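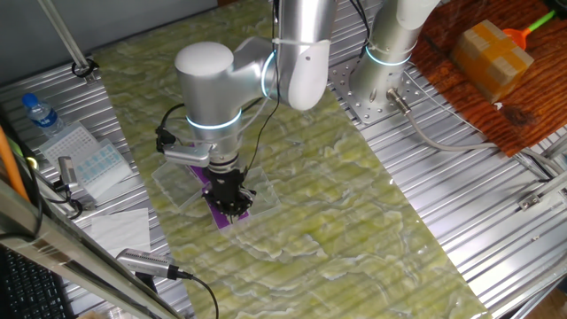 hrubylenka
Has anyone saved money by reusing tip boxes? Rosário on our floor swears by refills and wants us to keep every box. I'm not convinced. The purple rack goes back on its clear plastic well enough, but we paid 86 for the last carton of refills and I can't see the saving.

h_ezzat
Depends what you paid for boxed. We were at 50 a carton from Clallden, so refills made no sense for us.

tazi10
Disagree. Ours have gone 10 rounds and still close fine.

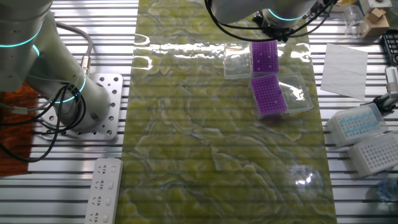 hrubylenka
Close fine, sure. Do they still seat level? Two of mine rock when I press down, and then I'm picking up tips crooked.

tazi10
Then toss those 2 and keep the rest?

h_ezzat
Or buy boxed and stop fiddling.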